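Andidell Water – Frequently Asked Questions
Hard water, softeners and limescale in the home

Contents
Hardness and testing
How softeners work
Installation
Salt and servicing
Drinking water

Hardness and testing

What is hard water?

Hard water contains dissolved calcium and magnesium, picked up as rain passes through chalk or limestone. When the water is heated, part of the calcium comes out of solution as calcium carbonate and settles on the hottest surface it can find. In most homes that is the kettle element, the immersion heater or the plate heat exchanger in a combination boiler.

How is hardness measured?

We quote hardness in milligrams per litre as calcium carbonate, written mg/l CaCO3. Some appliance manuals use German degrees (°dH) or Clark degrees instead. To convert from mg/l, divide by 17.8 for German degrees or by 14.3 for Clark degrees. Check which unit your dishwasher manual uses before setting it.
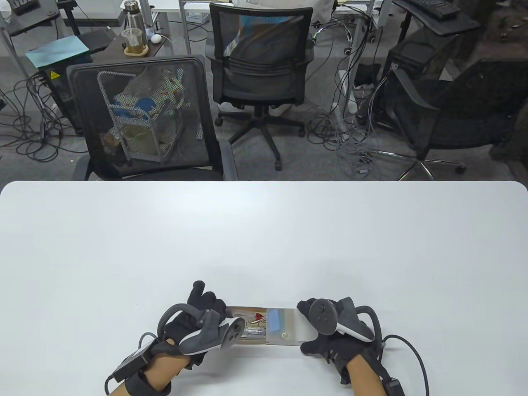
Answers by Nhyira Acheampong, Technical Support, Andidell Water
Last reviewed: January

How hard is the water in my area?

It depends on the source and can change within a single town. The Pestencombe zone is supplied from a chalk borehole, and our most recent sample there read 466 mg/l, which is very hard. Parts of the zone next to it are fed from a reservoir and are much softer. If your street is near the boundary, test the water at your own kitchen tap.

Can I test it myself?

Yes. Test strips are good enough to tell soft from hard. For setting a softener, use a drop test kit. Run the cold tap for a minute, fill the tube to the line, and add the reagent one drop at a time, swirling after each drop, until the colour changes and stays changed. The leaflet gives the value of each drop for that kit. Reagents do go off, so look at the expiry month on the bottle.

How softeners work

What does an ion exchange softener do?

Water passes through a bed of resin beads charged with sodium. The beads take up calcium and magnesium and release sodium in exchange. When the bed is nearly used up, the unit washes it with brine, sends the hardness to drain and begins again. This wash is called regeneration.

How often does regeneration take place?

This is set by resin volume, water hardness and household use. The Agbeko single-cylinder unit, at its factory setting, treats 1214 litres between regenerations. It is metered, so a house that is empty for a week uses almost no salt. Timed units regenerate on schedule whether water has been drawn or not.

Regeneration starts at 2 a.m. by default. Hard water is available during the wash, but it is best not to run a bath or a dishwasher at that hour. If your off-peak tariff runs appliances overnight, move the start time.

Are magnetic or electronic conditioners the same thing?

No. They do not remove calcium or magnesium, and a hardness test before and after the device will give the same reading. Some are intended to alter the way scale forms. Results vary with flow rate, pipe material and temperature, and we do not offer sizing advice for them.

Installation

Where should the softener go?

On the rising main, after the stop tap and after the branch to any hard water drinking tap or outside tap. It needs a drain point, an overflow run to outside and, for electric models, a socket within reach of the lead. Keep it clear of frost. A loft is rarely suitable, given the weight of the salt that has to be carried up.

Does the pressure matter?

Yes. Our units need a working pressure between 1.5 and 5 bar. Measure at night as well as during the day, as mains pressure often rises when demand is low. If the night reading is above 5 bar, fit a pressure reducing valve upstream.

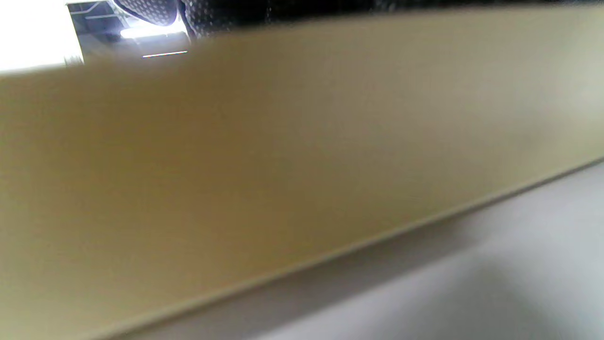
A single check valve is also required on the inlet, so that softened water and brine cannot travel back into the main. Fit a three-valve bypass at the same time. It allows the unit to be taken out of service without shutting off the house.

Will it affect my boiler?

Most makers accept softened water on the hot tap side. The sealed heating circuit is a separate matter – some makers ask for it to be filled with untreated water and dosed with inhibitor. Follow the boiler manual.

Salt and servicing

Tablets or blocks?

Use whichever form the cabinet was built for. The Agbeko takes tablets. The Nandance twin-cylinder unit takes blocks, loaded in pairs. Do not use table salt or rock salt. Both can leave residue that fouls the brine valve.

The salt level has stopped falling. Why?

The usual cause is a salt bridge, a hard crust with a gap beneath it. Press down gently with a broom handle and break it up. If the level still does not fall after two regenerations, check the programmed hardness and inspect the injector for blockage.

What does code 177 mean?

The valve motor has not reached its home position. Switch off at the wall, wait one minute and switch on again. If the code returns, put the unit in bypass and book a visit.

When is a service due?

The Nandance display shows a service reminder after 2000 operating hours. It can be cleared from the menu, but the brine line filter should be cleaned first.

Drinking water

Can I drink softened water?

Softening adds sodium in proportion to the hardness removed. Anyone on a low-sodium diet should use the hard water tap, and it should also be used for making up infant formula. We recommend keeping one unsoftened tap in the kitchen in every installation.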